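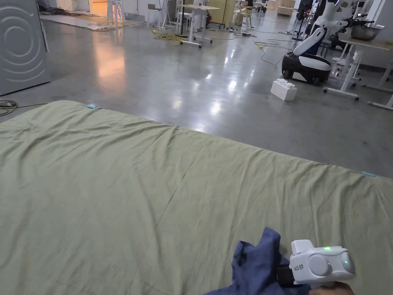 O lençol de baixo, a dobra perfeita e outras promessas

Omprakash Mathur dobra roupa de cama há 20 anos e não se comove com quem diz que isso muda a vida de alguém. Recebeu-me na Lodhi, a lavandaria que gere em Drirkdale, a 29 de novembro, e a primeira coisa que fez foi corrigir o título do meu caderno, onde eu escrevera «o método Mathur».

«Não há método nenhum», disse. «Há um lençol e há uma superfície onde ele caiba. O resto é conversa para vender cursos.»

Perguntei-lhe pelos cursos. O da Flondura custa 202 euros e promete um armário de roupa de cama arrumado para sempre. Mathur leu o folheto de uma ponta à outra. «Para sempre até à primeira noite em que alguém tira o lençol do meio da pilha», comentou. Reconhece que as gavetas dos exemplos ficam bonitas, mas queria vê-las em setembro, quando se trocam as mantas.

Defende que se estenda o lençol todo antes de pensar em dobrar. Um lençol verde-sálvia aberto, com vincos ao comprido e pequenas ondas na beira, parece-lhe um bom ponto de partida. «As pessoas querem alisar tudo. Passam as mãos durante minutos. Um vinco leve desaparece na cama, debaixo do edredão.»

Já com a roupa escura é menos tolerante. Uma peça azul-escura amarrotada em cima de um lençol claro irrita-o. «Separa-se primeiro. Se a peça larga tinta, quem paga é o lençol.»

Insisti: três dobras ou quatro? Kuldeep Tiwari, que trabalha com ele e ouvia do balcão, respondeu antes. «Ele diz 3 aos clientes e faz as que calham.» Mathur não negou. «Depende da prateleira. Meça a prateleira.»

Fiquei sem saber se acredito nele por inteiro. Quem lava 400 lençóis por semana pode desprezar a arrumação doméstica com alguma facilidade, porque a sua roupa vai-se embora no dia seguinte. Disse-lho. Encolheu os ombros e perguntou-me como dobro os meus lençóis de elástico. Não dobro, enrolo. «Então para que quer um curso?»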